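Guest House Handbook > Setting Up > Table Linen and Laundry Records
Last updated: November

Section 7. Preparing and Storing Table Linen

This section applies to all dining rooms at the Prenley and Musberg houses. It should be read together with the laundry schedule issued by the housekeeping office. Questions may be sent to Graça Bragança on extension 2795.

7.1 Sorting

1. Empty each laundry bag onto the sorting bench and check that the bag number matches the delivery slip.
2. Separate napkins, tablecloths and tea towels. Coloured items must not be placed with white items at any stage.
3. Set aside any piece with a stain, a tear or a loose hem.
4. Enter the number of rejected pieces on form 3122 and sign the form. 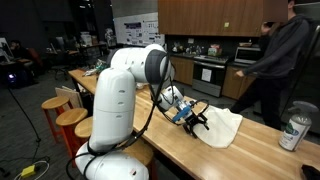
Rejected pieces are kept in the marked bag until the next collection. They must not be cut up for cleaning cloths until the housekeeping office has removed them from the stock list.

CAUTION: Pins and cutlery are sometimes left in returned linen. Shake out every piece over the bench before washing.

7.2 Washing and drying

1. Load the machine to no more than two thirds of the drum.
2. Select the programme shown on the care label. Where the label is missing, use the 40-degree cotton programme.
3. Measure the detergent with the scoop provided. Do not add fabric softener, as it reduces the ability of napkins to absorb liquid.
4. Remove the load promptly when the programme ends and hang or tumble dry according to the label.

Note: Linen hired from Buenaventura is returned unwashed. Place it in the supplier's own bags and obtain a receipt from the driver.
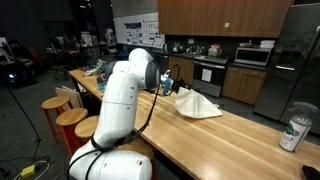
White cloth on the table, held by one corner.

7.3 Pressing and folding

1. Wipe the work surface and allow it to dry fully.
2. Smooth the cloth by hand from the centre outwards.
3. Press on the reverse side first, then on the face.
4. Fold napkins in half twice, with the hems on the inside. Tablecloths are folded lengthways and then rolled on a tube.

CAUTION: Never press linen directly on a wooden table. Use the padded board and return the iron to its stand between pieces.

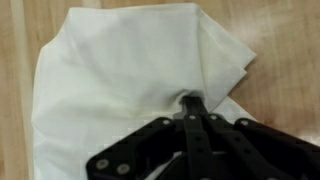 Stock is to be stored on the shelves by size, with the folded edge facing the door. The oldest stock is used first, and new deliveries are placed at the back. Cloths must be fully smoothed before they are shelved; one left in broad, soft folds, with an edge doubled back on itself like the white cloth shown, should be returned to step 2 of 7.3. Shelves are wiped down each month and the date entered on the card inside the cupboard door.

7.4 Records

Completed copies of form 3122 are passed to Vasco Meireles at the end of each month. Requests for replacement linen require the signature of the house manager.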